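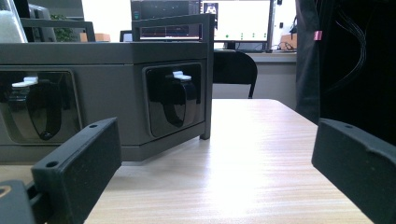
Lists > Household Repair > Archive > Thread 881

Prev Next By date By author Reply

Re: Storage boxes, what to keep and what to get rid of

On Thursday Eilidh Farquharson wrote:

> I have been going through the shelves at the Oder Street room and we
> have far too many boxes. Some are the old Sterkico ones with the flat
> lids and no feet. The rest are gray ones, and a few stacks of the
> Ketilsson crates that came from the school sale.
>
> I would like to settle on one kind for the small parts (screws,
> hinges, drawer runners) and give the others away before December.
> Does anyone object to losing the Sterkicos? And is it worth paying
> for new ones, or do we make do?

No objection from me on the Sterkicos. The lids warp if they sit near the radiator, and once that happens you can't stack them. I threw out two last winter for that reason and moved what was in them to coffee cans.

I would keep the Ketilsson crates for anything heavy. They are ugly but they hold. I had one full of door hinges on the bottom shelf for three years and the base never sagged. Don't use them for screws, though. The small ones go through the slots in the sides and you find them later with your shoe.

For the small parts I would want something with a proper lid and short legs. The legs matter more than I used to think. When the sink leaked in the spring, everything that sat flat on the floor got wet underneath and the cardboard dividers had to go. Whatever was raised up even a little was fine.

As for buying new, Grinum will sell us a pack of 40 small bins at the trade price if we order before the end of the month. They are plain open bins, no lids, so they would have to go on a shelf with a curtain or inside a cabinet. I measured the gray cabinet by the window and the inside is 162 cm high, which gives us room for eight rows if we move the shelf pins. I don't think we need all 40, but they don't break packs.

Before anybody orders, could we sort what we have? The last list said 3,000 wood screws and I doubt that very much. Half of those were drywall screws when I looked, and a good number had stripped heads. I can come in after 6 and go through the top two shelves. The labels need doing again too. Pencil on masking tape fades, so please use the marker in the drawer.

If the Sterkicos are going, I can take four of them for garden stuff. My garage doesn't get warm enough to hurt the lids.

List help | Contact the list owner | Back to top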